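Robot Software 2: Contact Tasks
Handout 4. Guarded moves and how to know the button went down
Catalina Espinoza, 11 Nov 2022

Read this before the lab session. It assumes you have the Lucero motion server running and have finished the frame calibration from Handout 3.

1. Why position control is not enough

A press on a button is a short vertical move that ends in contact. If the surface is lower than the planner believes, the finger stops in the air. If it is higher, the position loop keeps pushing until the force limit trips. Table height, cloth thickness and calibration error all enter the same number, and on our benches they can add up to almost 2 mm.

2. The guarded move

A guarded move runs at constant low speed along one axis and stops on the first of these conditions:

force along the tool axis exceeds f_stop
travel exceeds d_max
the watchdog has received no force sample for 13 ms

The loop runs at 500 Hz. Subtract the force bias immediately before descent, with the arm at rest in the approach pose. A bias taken in another pose carries a gravity error from the gripper. Log which condition fired; most groups forget this and cannot debug the run afterwards.

3. Sequence for the press

Step 1. Take the button centre from the perception node. Reject the detection if its confidence is under the threshold in the config file.

Step 2. Plan to the approach pose above the centre, finger vertical. Treat the cables on the cloth as a keep-out region.

Step 3. Zero the force reading and call the guarded move. At contact the finger should be straight down on the round button, inside the blue light ring. 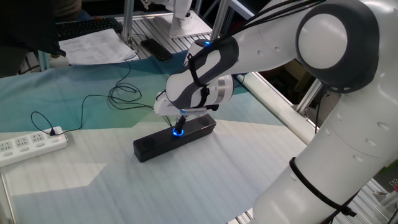

Step 4. Hold, then retract along the same axis. Do not replan until the finger is clear of the box.

4. Confirming the result

Contact is not proof of a press. Compare the light ring before and after retraction, using the same crop and fixed exposure. Santino Riquelme's ring detector is in the Lucero tools folder. Its output is on, off or unknown, and unknown must be handled as a failure.

5. To hand in

Force plot for each attempt, the stop condition, and one paragraph on your choice of f_stop. Marks are returned in December.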